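The slow loss of one millimeter

In May I wrote that our hand-held grippers were finally stable and that I would stop complaining about them. I have to take this back. For almost three weeks we recorded bad data with one of them, and I was the person who should have noticed.

For new readers: I work in a small lab at Jancombe. We teach a robot arm to do tidy-up tasks, and the examples come from people who do the task by hand with a gripper tool. The tool has two green fingers, a trigger and a camera. The software looks at the fingers in the video and calculates how wide they are open. This opening value is then what the arm tries to copy. If the value is wrong, the arm learns a wrong thing, and it learns it very well.

The first sign came from the arm and not from the tool. We trained a new policy on the basket task, and the arm started to close too early. It came to the basket in a nice smooth line, closed the fingers a little before the rim, and pushed the basket away. Sometimes it pushed it down to the floor. My first idea was lighting, because we had changed a lamp. My second idea was the training settings. I spent four days on these two ideas and I am not proud of it.

Then I did what I should do on the first day, and plotted the opening value for every recording, in order of time. When the fingers are fully closed, the value should be zero. In the old recordings it was zero, with small noise. After a certain morning it began to climb, very slowly, and at the end the tool believed it was still open when the pads were already touching. The whole drift was a bit over one millimeter. You can't see this in one session. You can only see it when you put many sessions beside each other.

The set had 1,662 recordings. The drift was in all those from tool 23, and the other tools were clean.

I took tool 23 apart on my desk. The screw that holds the linkage on the left side had become loose, and the hole in the printed arm was no longer round. Each time somebody pulled the trigger, the arm moved a little in this hole before it moved the finger. The brass insert itself was fine. The plastic around it was not. We had printed this batch with Fuvent settings for a faster print, with fewer walls, and I had approved this change myself to save some hours.

So the fault was mechanical, but I think the failure was in our checks. We had a calibration step, and it was done once, when the tool was new. The Khumalo script, which we use for this, even writes a file with the date of the last calibration. The file was correct. It was only that no program and no person ever read it again.
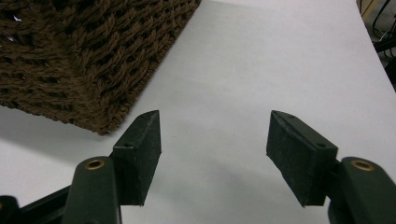
The basket task is a hard one for this kind of error. The weave is thick and soft, and a person corrects with the wrist without thinking. The operator feels the cord between the pads and squeezes a little more. The recording then shows a successful grasp, and it passes our review. On a hard object, like a cup, I believe we would have noticed sooner.

We changed three things. Every session now begins with two full closings on nothing, and if the value is not near zero the recorder refuses to start. The arms are printed again with thick walls. And after 3,000 trigger pulls a tool goes to the bench, also when it feels good in the hand. The number is a guess, I will adjust it when we have worn out a few more.

About the old data, I tried to repair it with a correction per session. It works for the later ones, where the offset is clear. For the first 20 sessions of the drift it is too close to the noise, and I removed them. The new training runs on the Tranden machine tonight. I will write when I have results with the basket, good or bad.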